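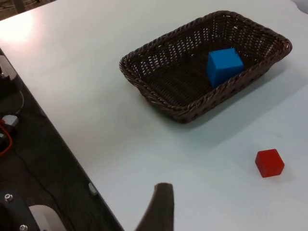
Brauner Flechtkorb auf weißem Tisch, Siline

Zwischenbericht Nr. 2, Nachbarschaftsarchiv Siline
An: Stiftung Mirngate, z. Hd. Frau Rocha
Von: Thaís Bragança
Stand: 06.02.2018

Liebe Iolanda Rocha,

wie besprochen in Kurzform, die Tabellen kommen separat von Ismael Meireles. Bitte um Nachsicht wegen der Stichpunkte, der Drucktermin fürs Begleitheft sitzt uns im Nacken.

Erfassung
Bisher 1.047 Fotos und Briefe aus Privatbesitz aufgenommen, alle mit Signatur und Kurzbeschreibung. Verschlagwortung hinkt hinterher, vor allem bei den Briefen aus der Ziegelei. Handschriften teils kaum lesbar. Édgar Pacheco sitzt dran, schafft aber nur die Vormittage. Originale gehen nach dem Scannen an die Familien zurück, Empfangsbestätigungen liegen im Ordner Rückgabe. Ein Konvolut (Nachlass Teixeira) noch bei uns, Rechte nicht geklärt. Die Erbin hat auf zwei Schreiben nicht geantwortet, wir versuchen es jetzt telefonisch.

Gespräche
19 Interviews aufgezeichnet, geplant waren bis jetzt mehr. Im Dezember drei Absagen wegen Grippe, Nachholtermine stehen. Transkription bei der Firma Dralwood, Qualität gut, Lieferzeiten leider nicht. Die letzten Aufnahmen haben wir deshalb selber abgetippt, das ging auf Kosten der Verschlagwortung (siehe oben). Bei den Älteren dauert ein Gespräch oft den ganzen Nachmittag, im Antrag hatten wir das zu knapp kalkuliert.
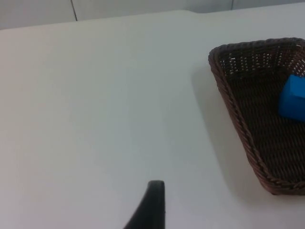

Einwilligungen: liegen für alle Interviews schriftlich vor. Ein Teilnehmer möchte nur mit Initialen genannt werden, ist vermerkt und auch so im Heft umgesetzt.

Begleitheft
72 Seiten, Satz ist fertig bis auf das Kapitel zur Straßenbahn. Dort fehlt noch ein Stadtplan, Reproduktionsgenehmigung beantragt. Nivaldo Siqueira liest Korrektur, erste Fahne kam mit sehr viel Rot zurück. Druckangebote liegen vor, das günstigste ist ohne Fadenheftung. Wir würden gern mit Heftung drucken, bitte kurze Rückmeldung ob das aus dem Posten Sachkosten gehen darf.

Finanzen
Personal im Plan. Reisekosten kaum angefallen, die meisten Leute wohnen ja im Viertel. Speicherplatz teurer als gedacht, wir haben eine zweite Sicherung angeschafft, nachdem im Herbst eine Platte ausgefallen ist. Kein Datenverlust. Beleg hängt Ismaels Tabelle an. Umwidmung von Reise auf Technik beantragen wir hiermit formlos, das Formular schicken wir nach.

Offen
- Rechte Nachlass Teixeira
- Stadtplan fürs Heft
- Schlagwortliste angleichen, Édgar und ich haben am Anfang verschiedene Begrife benutzt
- Termin für die Vorstellung im Viertel, der Saal ist nur vorläufig reserviert

Den Abruf der nächsten Rate schicke ich mit dem Formular zusammen. Bei Fragen zu den Zahlen bitte direkt an Ismael, ich bin diese Woche viel unterwegs und nur per Mail ereichbar.

Viele Grüße
Thaís Bragança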